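叠布先找边

2026年7月22日

家里的布该不该叠，这几年有不少人说不该。理由我都听过：毛巾洗完晾干，塞进篮子里就行，反正用的时候要抖开；抹布更不用说，叠了给谁看。还有人算过时间，说一个人一辈子花在叠衣服叠毛巾上的钟点加起来够学一门外语。我不同意这个看法，但也不赞成另一头的人，就是把每块毛巾卷成同样粗细、竖着插进盒子里的那种做法。我想说的是中间的一件小事：布还是要叠，叠得简单一点，叠之前先把边找出来。

我对这件事有看法，是因为做过。前些年我在阿恩代尔（Arndale）那边的一家小旅馆管布草，旅馆不大，毛巾、地巾、浴袍、桌布、擦杯子的布都归我。大件送到吴记（Ngui）去洗，小件自己洗。每天早上从烘干机里抱出来一大堆，倒在长桌上，两个人对着叠。做了一阵以后，我发现两个人的速度差得很多，而差别几乎全在拿起一块布到找到它的边这一段。真正对折、再对折，谁都快。

这件事在家里也一样。很多人讨厌叠东西，问他讨厌哪一步，多半说不上来。你站在旁边看他叠一次就知道了：他从堆里扯出一块，抖两下，发现拿的是中间，换手，又抖，发现一个角翻在里面，再换手，把布在桌上铺开，看看哪边长哪边短，转过来，这才开始折。折只有三下，前面的动作有七八下。要是一块布从堆里出来的时候，手里捏的就是边，这活儿能省掉一大半烦躁。

所以我买布先看边。颜色、厚薄、吸不吸水，当然也看，但边放在前头。边和布身颜色一样、厚薄一样、织法也一样的那种，摆在店里很素净，洗完堆在一起就是一团，哪里是边全靠摸。有明显边条的布，堆得再乱也能看见一截颜色露在外面，顺着那一截捏过去，总能捏到角。这几年流行整块同色，浅灰、米白、燕麦色，配浴室瓷砖很好看。我不反对好看，但买这种布的人应该知道，自己是拿每天多抖几下换来的。

我妹妹不信这个。她家的毛巾全是同一种米白，从德库拉（Dekura）买的，成套，包边也是米白，针脚很细。她说质量好得很，洗了两年不脱线。质量确实好。可她家的毛巾一直住在烘干机里，用一条拿一条，下一桶衣服要烘了，就把毛巾抱到沙发上，晚上要坐人了，再抱到床上。她说是因为忙。我去她家住过几天，帮她叠过一次，我觉得跟忙有关系，跟那条看不见的包边也有关系。

旅馆那时候有过一次换货，我印象很深。原来的地巾两头有一道深色的线，老板嫌旧气，从戈努勒姆（Gornulham）的一家批发商那里订了500条新的，通身一个颜色，厚，手感也好。货到的那周大家都高兴。再过一周，早班开始拖时间。地巾厚了以后，从烘干机出来会鼓着，堆在桌上是一座一座的小包，边全卷在里头。早班的里扎尔·克里希南（Rizal Krishnan）是我们那里叠得最快的，他跟老板说，新地巾他每一条都要翻两遍。老板说习惯了就好。后来也确实习惯了一些，但始终没有回到原来的速度。

我讲这件事的意思是，叠不好布，不全怪人。收纳书喜欢把责任都放在人身上，说你没有养成习惯，没有找到适合自己的流程。书里的示范也总是从一块已经铺平的布开始，四个角方方正正，手从左边进来，对折。铺平之前的事一句不提。可是生活里没有哪块布是铺平了等你的，它总是从桶里、盆里、晾衣绳上被一把抓下来，扔在什么地方，自己塌成一个样子。会叠布的人，本事大半在这个样子上。 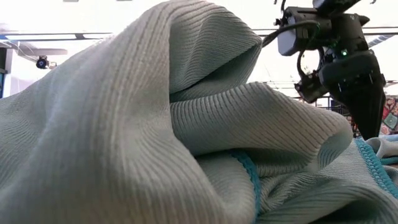
我的办法说起来很短：先不要抖。抖是大多数人拿起布的第一个动作，我劝人改掉。布堆在桌上的时候，样子是乱的，线索却都在，一抖就全没了，又得重新找。先看两眼，看哪里有边露出来，看布是往哪个方向卷的。带纹路的布在这一点上特别好认。像图里这块浅薄荷灰的罗纹布，堆成这样，一道道细棱还是顺着褶子弯过去的，哪一层翻到了上面，哪一层又卷回自己底下，跟着棱走就看得出来。蓝绿色的边条更省事，一条在中间偏下，往褶子里钻进去，右边另一条斜着往下走，到了布比较平的地方。我会从右边那条下手，捏住，沿着它滑到角上，再提起来。中间那条埋在褶子里，不必去挖，角一提，它自己会出来。

纹路还有一个用处，是定方向。没有纹路的方布，横着折竖着折看不出差别，折完一摞，有的松有的紧，也说不清为什么。罗纹布和灯芯绒一类的料子，顺着棱对折和横着棱对折，手感就不一样。顺着棱折，折痕夹在两道棱当中，布趴得住。横着折，每一道棱都要拐弯，折痕那里鼓起来，放在架子上会慢慢自己张开。我的习惯是第一下横着棱折，趁布还大，鼓一点没关系，最后一下一定顺着棱，把它压住。有人教的次序跟我相反，说第一下要顺着来才齐。我两种都试过，各有各的道理，平放的用我的办法好些，要挂在杆子上的可以听他们的。

说到平放和竖放，这也是争得很凶的一件事。竖着插的好处是每一条都看得见，抽一条不会带倒别的。这话对T恤是对的，对毛巾和厨房用布意义不大。T恤每件不一样，你要挑；毛巾和抹布都差不多，谁会站在柜子前面挑抹布。平着摞，新洗的放最底下，用的时候从上面拿，轮着来，磨损也匀。旅馆就是这么做的。竖插还有一个毛病，非得插满才站得住，拿走一半，剩下的就往空处倒，于是人又去买隔板。为了让抹布站着去买隔板，我觉得没有必要。

也有朋友跟我说，你讲的这些是旅馆的道理，家里就几条毛巾，不值得讲究。我承认规模不一样。去年六月我把家里所有能叫作“布”的东西都翻出来过一遍，毛巾、抹布、枕巾、桌布、垫布、不知道哪来的方巾，连裁剩下的料子都算上，一共86块。我一个人住。这个数目我自己也没料到。真正在用的不到一半，其余的在柜子深处，一团一团塞着，因为没叠，看不出有多少，也看不出是什么，所以又去买新的。我后来想，不叠的人家里布多，常常就是这么多起来的。叠好的布占地方占得老实，一摞多高就是多高，柜子满了你会看见。塞成团的布可以一直往里塞。

那一次我留下了在用的，把厨房用的擦布减到6块。够了。一块擦手，一块擦碗碟，一块擦台面，另外几块在洗或者在晾。减下来以后我反倒叠得勤，因为一次就这么几块，站着就叠完了，不用把它当一件事来安排。攒上一大筐再叠，谁都不愿意，我也不愿意。主张不叠的人，我看很多是被那一大筐吓着的。他们的结论是不要叠，我的结论是不要攒，东西也不要那么多。

价钱也可以说两句。好的罗纹布不便宜，我见过一套要224块，包得像礼物一样。我不劝人买这个价位的。擦布是要擦油、擦水、擦洒出来的酱油的，太贵了舍不得用，舍不得用就挂着当摆设，台面拿纸巾擦。花这个钱不如买普通的，但普通的里面要挑边条缝得牢的。看边条怎么看：把它横着轻轻扯一下，布身伸多少，边条也该跟着伸多少。边条比布身硬得多，洗几次布身缩了边条没缩，边上就起波浪；边条比布身软得多，角就会耷拉下来，越洗越长。起了波浪的布叠不齐，不必再跟它较劲，剪成小块擦窗台去。

边条和布身的颜色差多少合适，我的看法是宁可多差一点。深一号的同色系，店里灯下分得清，到了晚上厨房灯下就混了。布身淡而边条鲜亮，这种搭配有人嫌俗，我用下来觉得最省心。厨房里还有一个好处，布挂在钩子上的时候，一眼看得见它是横着挂的还是拎着一个角挂的，拎着角挂的那种干得慢，底下那个尖总是潮的，看见了顺手就改过来了。

还有人问过我，纹路深的布会不会藏脏。会的。棱和棱之间的沟比平布容易留东西，面包屑、米粒、猫毛都喜欢待在那里。我的做法是洗之前拿到窗外，捏着两个角，往墙上拍几下，这时候倒是可以抖的。洗的时候不放柔顺剂，柔顺剂用久了，罗纹布的棱会塌，摸着滑，吸水却差了。晾要把边拉直再夹，夹在边条上，不要夹布身，夹布身会留两个鼓包，叠的时候正好在折痕旁边，很烦人。做到这一步，收下来的时候手里捏的已经是边了，从绳子上取下来，顺手对折，再对折，走到柜子前面就叠好了，中间不用经过沙发。用烘干机的人没有这个便利，所以边条对他们更要紧。

小孩叠布也是同一个道理。我侄女五岁的时候想帮忙，大人给她一条大浴巾，她抱着转圈，最后坐在上面了。我给她一块小的，带红边，跟她说把红的和红的碰在一起。她碰上了，又问然后呢，我说再找红的。叠出来有点歪，放在那一摞里看得出来是哪一块，不影响用。她妈妈后来想给她重叠一遍，我说算了。教小孩叠东西，讲“对角”“对边”他听不明白，讲颜色就明白，大人其实也差不多，只是大人不好意思说自己找不到边。

我也不认为什么布都要叠。擦地的、擦鞋的、擦自行车链条的，洗干净扔进桶里就行，这些东西本来就皱，也不跟别的混放。沾过消毒水的单独放，也不用叠。刚洗完还带一点潮气的更不要急着叠，叠进去捂一天就有味道，那种味道要重洗两遍才去得掉。判断干没干，摸边条和缝线那里，布身干了那里常常还没干。边条的织法一般粗一些，又压着几层，水走得慢。我吃过这个亏，一摞二十来条地巾，摸着都干了，第二天打开柜子，只好全部返工。

至于叠一辈子布够学一门外语的那笔账，我不太信。叠布的那几分钟，人站在桌子边上，手在动，脑子是空的，要么听广播，要么跟旁边的人说话。我在旅馆学会的几句马来话，就是早班叠地巾的时候跟里扎尔学的，发音不准，他到现在还笑我。那时候我们的桌子靠着后窗，叠到最后几条，送货的车刚好开进院子。

家里要改，我建议从擦布开始，别从衣柜开始。把厨房抽屉里的布全拿出来，找不到边的先放到一旁，找得到边的叠好放回去，看看够不够用。多半是够的。放到一旁的那些也不用马上扔，可以自己在两头缝一道显眼的线，用剩下的毛线都行，针脚大一点没关系。我给妹妹那套米白的缝过四条，用的是墨绿色的线，她嫌难看，不过上个月去她家，叠好放在架子上的正是那四条。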